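나무 알파벳 블록, 버리지 않고 정리하는 법

우리 집 블록은 세트 두 개가 섞인 것이다. 하나는 Retetti라고 적힌 상자에 들어 있었고, 다른 하나는 상자도 없이 물려받았다. 합쳐서 162개. 언젠가 마음먹고 세어 봤더니 144개였다. 나머지 열여덟 개는 소파 밑에서 자기들끼리 단어를 만들고 있을 것이다.

먼저 분류부터. 글자 순서대로 정리하겠다는 생각은 일찍 접는 편이 좋다. 블록 하나에 면이 여섯 개인데 면마다 글자가 다르면 그걸 A 칸에 넣을지 K 칸에 넣을지 아무도 합의하지 못한다. 나는 저녁 한나절을 그렇게 날렸다. 지금은 칠이 멀쩡한 것, 닦을 것, 손볼 것으로만 나눈다.

작업은 넓은 식탁에서 한다. 바닥에 펼치면 밤중에 반드시 하나를 밟는다. 그리고 한 번에 몇 개씩만 꺼낸다. 전부 쏟아 놓으면 정리가 아니라 놀이가 되고, 어른도 예외가 없다. 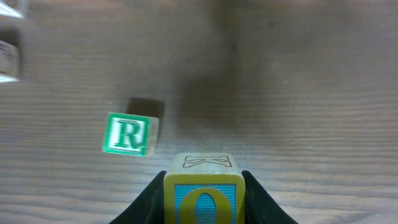
닦을 때는 물에 담그지 말 것. 나무가 물을 먹으면 결이 일어나고 칠도 들뜬다. 미지근한 물에 주방 세제를 한 방울 풀고, 천을 적셔 꼭 짠 다음 한 면씩 훔친다. 글자 바탕에 가는 홈이 파인 블록은 때가 홈을 따라 끼니까 부드러운 칫솔로 결 방향대로 살살 문지른다. 가로로 파인 홈을 세로로 문지르면 때는 그대로고 칠만 벗겨진다. 내가 해 봤다.

칠하지 않은 맨나무 면은 손때가 제일 잘 탄다. 고운 사포(320방 정도)로 두어 번만 밀면 된다. 선으로만 가늘게 찍힌 글자가 있는 면은 사포를 대지 않는다. K가 I가 되는 건 순식간이다. 색칠한 테두리 쪽도 마스킹 테이프로 가려 두면 속이 편하다.

말리기는 수건 위에 띄엄띄엄 놓고 하룻밤. 중간에 한 번 뒤집어 준다. 드라이어나 전자레인지는 생각도 하지 말자. 햇볕 드는 창가도 색이 바래서 별로다.

보관은 뚜껑 있는 플라스틱 통보다 면 주머니가 낫다. 덜 마른 블록이 하나라도 섞이면 밀폐된 통에서는 냄새가 난다. 예쁜 라탄 바구니도 써 봤는데 모서리에 걸린 올이 풀려서 한 계절을 못 넘겼다. 주머니는 44센티미터쯤 되는 끈을 꿰어 문고리에 걸어 둔다, 라고 쓰고 싶지만 블록은 생각보다 무겁다. 문고리를 한 번 갈고 나서는 선반 맨 아래 칸에 둔다.

모서리가 깨져 가시가 일어난 블록은 사포로 둥글게 다듬고, 금이 깊으면 아이 손에서 빼는 게 맞다. 우리 집에서는 그런 블록이 책상 위에서 문진으로 일한다.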